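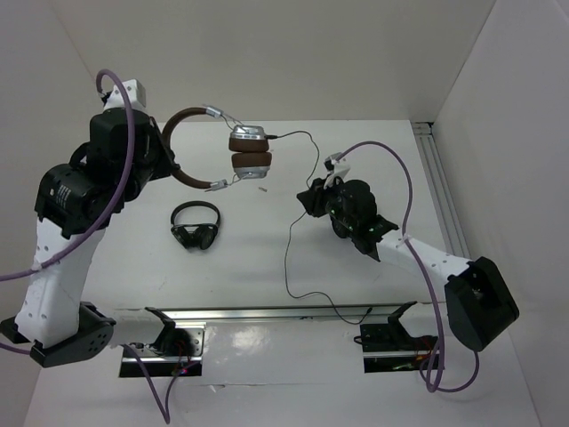 Hello from the back end of the building! Malachy Brennan asked me for "a few lines on the gripper thing" for this issue, and I'm afraid he's getting more than a few (sorry, Malachy).

So, the gripper thing. Back in November we had two sets of fingers to choose between for the two-arm table, the Clustik ones we'd been using since spring and a newer pair from Lovano, and everybody had an opinion. Saeed Khosravi liked the Clustik because they close fast. I liked the Lovano because they close slowly, and I'd spent a whole afternoon watching the fast ones fling things. We finally agreed to stop arguing at lunch and give both of them the same job, which is headphones.

If you've never tried to get a robot to tidy up a pair of over-ear headphones, let me tell you, they're awful! Boxes are easy. Cups are easy. Headphones have a hard springy band, soft squashy cushions, sliders that move when you didn't ask them to, cups that swivel, and then a cord that goes wherever it likes. Every part wants a different kind of grip. Pick them up by the band and the cups swing around, so by the time the other arm comes in to help, whatever it was going for has moved two inches over. The brown pair with the silver cups is my favorite and also the one I'd most like to throw in the river. The shiny shells give the camera fits when the lights are up full, and the cord is thin enough that it comes and goes in the depth picture.

We ran each set of fingers 57 times on the same list of starting positions, driving by hand with the leader arms so that the software couldn't take the blame. The Clustik fingers dropped or badly twisted the headphones on 29 of those. With the Lovano it was 27. Yes, I know! All that fuss for two. Saeed has been very gracious about it and has only brought it up at every single meeting.

The totals hide the fun part, though. The two sets go wrong in completely different places. The fast fingers do fine on the headband and then pinch the cushion and skate right off. The slow ones are lovely with cushions, but on the band they push first and grip second, and a pair lying flat will scoot across the table ahead of them like a bar of soap. Neither one is any good with the cord. We added a separate cord drill last week, and I'll only say that picking up a thin black wire with a robot arm from across the room is a great way to find out what kind of person you are.

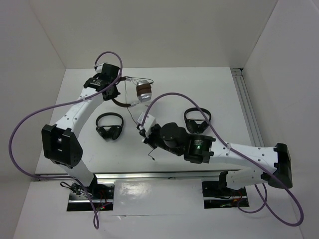 **Catríona Hennessy**
*Test Lead, Two-Arm Table*

A few of you have asked about the controller, too. We moved both arms over to the Ciruvside box at the start of the cord drill, and the difference in feel is bigger than anything we saw between the fingers. On the old one there was a tiny lag when both arms moved together, and you'd find yourself waiting for it without knowing you were waiting. Tadhg Tierney noticed right away that he'd quit holding his breath. I still want the numbers before I say anything grand, and those will have to come out of the logs (we have 732 of them now, counting the warm-ups, and Lorcan Moynihan is working through the labels as fast as his eyes allow).

One practical note for anyone booking the table: please check the purple cables before you start. They need enough slack to loop over the wrist, and if you tie them down too tight the arm will stop short on a far reach and you'll blame the gripper, as I did for most of a morning. The spare ties are in the top drawer with the hex keys.

Next up we're swapping the pads on the Lovano fingers for something grippier and going through the whole list of positions again. Saeed wants to try one kind of finger on each arm, fast on the left and slow on the right, and I've run out of reasons to say no. If you have old headphones at home, the bigger and floppier the better, drop them on my desk with your name on a piece of tape. I can't promise they'll come back with both cushions.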